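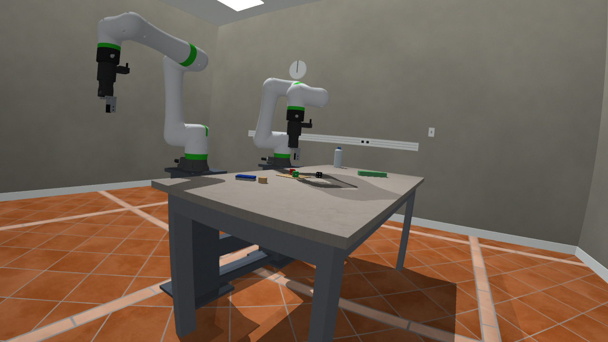

Machines and Everyday Work
Unit 5 handout: Can they do chores yet?
Instructor: Hanna Vasylenko
Lab sessions: Danylo Horobets

Read this before the June lab. Bring it with you, since the questions at the end are the ones we will work through.

1. What we mean by a chore

For this unit a chore is a job that an adult can do without training, in a place that was not built for the job. Clearing a kitchen table is a chore. So is sorting the odds and ends left on a workbench at the end of a shift. Welding the same seam on the same part all day is not a chore in our sense, and machines have done that kind of work well for decades.

The difference is in how much changes from one time to the next. On a welding line the part arrives in the same spot. On a kitchen table the cup is never where it was yesterday, and it may not be the same cup.

2. Parts of a pick-up job

Take the simplest chore we use in the lab, tidying a table. Each object has to go through the same steps:

Find it. The system has to know that something is there and where it ends.
Choose a grip. For two fingers, this means two sides that face each other and are close enough together to fit.
Get there. The arm has to reach the spot without hitting the table, the other objects or the other arm.
Close and lift. Too little force and the thing slips. Too much and a cardboard box is crushed.
Put it somewhere. This step is often left out of demonstrations, and it is where a lot of the trouble is.

A person does all five without noticing. In the lab you will write each one down separately, and you will be surprised how long the list gets for one bottle.

3. Easy and hard objects for a two-finger gripper

Blocks are easy. They have flat sides and they stay put when touched. A long block can be picked up across its short side, but if the grip is far from the middle, one end will sag.

Short cylinders standing on end are fairly easy. Lying down, they roll.

Bottles are in between. A tall bottle tips over if one finger touches it before the other. A full one and an empty one look alike and weigh very different amounts.

Dice are harder than students expect. The shape is fine, but a die is small, so a position error that would not matter with a block means a complete miss. Two dice close together are worse, because one finger has to come down in the gap.

Flat sheets are the hardest on our list. A piece of cardboard lying on a table gives the fingers almost nothing to hold. People slide it to the edge, or lift a corner with a fingernail. If something is sitting on the cardboard, it has to come off first or be carried along. That makes it a planning problem as well as a gripping problem.

4. One arm or two

A second arm helps when one hand must hold and the other must work: opening a jar, folding a towel, steadying a box. It does not make simple sorting twice as fast. The arms share the space over the table, and for much of the time one of them waits.

Szabolcs Takács covered this in his guest talk. His rule for the shop floor was to ask what the second arm does while the first one is moving. If the answer is "stays out of the way," you may want to spend the money on something else.

5. Simulation and the real table

Most of our trials are run in simulation. It is cheap, nothing breaks, and the table can be reset in an instant. Danylo's group ran 1199 simulated trials of the tidying task last term. They then ran 158 on the real bench at Pindar, using the same control program.

The real trials went worse, mainly for three reasons. Friction in the simulator was too even. Real objects shifted a little when first touched. And light from the window changed during the afternoon, which the simulated room did not include.

None of this makes simulation useless. Mistakes in planning show up there just as well as on the bench - an arm that swings through a bottle will do it in both places. Mistakes in touch mostly do not.

6. Where things stand

On the shop floor: parts of the work are done. The packing site at Lulelville moves 700 cartons per shift with one arm. The cartons come in two sizes and arrive on a belt. Mixed returns at the same site are still sorted by hand.

In the home: floor cleaning is common, and little else is. Table clearing, laundry and dishes can be shown under set conditions. Doing them every day in an ordinary house, with no one standing by, is still a research goal.

So the short answer to the unit question is "some, if the place is arranged for it." Your written answer should say which chore and which place.

7. For the lab

Work in pairs. Each pair gets a tray of 16 objects.

a) Sort them by how hard you think they are for two fingers. Write down your order before testing.
b) Using the hand-held tongs only, move each object to the second tray. Note every time you tilt, slide or push something before lifting it.
c) Compare your two lists. Which objects moved most?
d) Pick one object and suggest a change to the tray or the table, not to the gripper, that would make it easier.

Reading: Romaniuk, chapter on grasping in the course pack. Melnychuk's notes on the Figueroa warehouse are optional but short.

Lab reports go in the box outside Pevau Hall by 4 p.m. on the day after your session.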